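Wiping down the common tables at Clernum

Lorena Huenchumán looks after furniture and finishes for Zerkaria, the firm that holds the cleaning contract at the Clernum building in Fulville. Her responsibilities include the round red tables on the upper concourse, the black shell chairs next to them, and the gray floor underneath. We met on the concourse at seven in the morning, before the foot traffic picked up.

The tables were installed in July by Dahlgren, a contract furniture supplier. Huenchumán was not consulted on the color. "A dark red gloss shows everything," she said. "Dust, smears, sleeve marks. The beige tops downstairs get the same use and you would never know."

The written procedure for a table is short. Loose items and wrappers come off first. The cleaner goes onto the towel, or onto the top in no more than 2 pulls of the trigger, and the wipe runs from the center out to the rim. The bottles hold 900 milliliters and are refilled from a drum in the service closet.

"People overspray," she said. "The liquid runs to the edge and sits under the lip. On a round top there is no corner to stop it. I would take less product and a second pass with a dry towel." 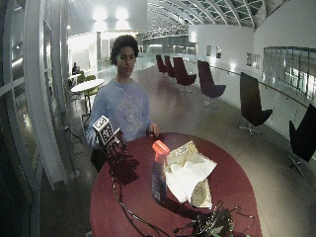 Spray bottle and paper towel on one of the red tops. 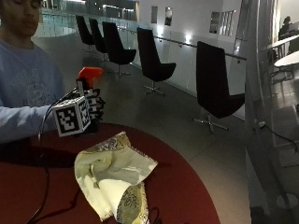
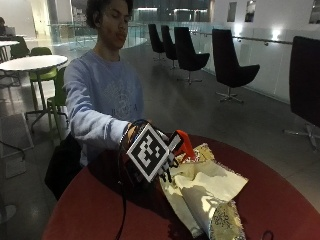
Wrappers are a separate matter. Huenchumán asks that anything crumpled be opened up and checked before it goes in the bin, then folded flat. A bag thrown in as a ball takes up most of the space in the small concourse liners, and crumbs trapped in the folds end up on the floor — usually beside a chair base, where the wide mop does not reach.

"The chair bases are slow work," she said. "You have five feet on a star base, and each one has a top side that collects dust. We do them on Friday with a damp cloth. The seats get a brush and nothing else unless there is a spill."

Her log for the previous month listed 274 table wipes on this level. She considers the number low and attributes it to missed entries on the evening shift. The supplier's care sheet rates the finish for 1000 cycles with a neutral cleaner before any loss of gloss should be measurable. She has asked for the test method and is waiting for an answer.

Cloths are still under discussion. Paper towels leave less residue on the red but tear at the rim, and the microfiber cloths now in stock shed lint when new. Huenchumán washes them twice before issuing them, without softener. A different weave is on order, and she plans to try it on the tables nearest the glass railing, where the morning light makes streaks easiest to find.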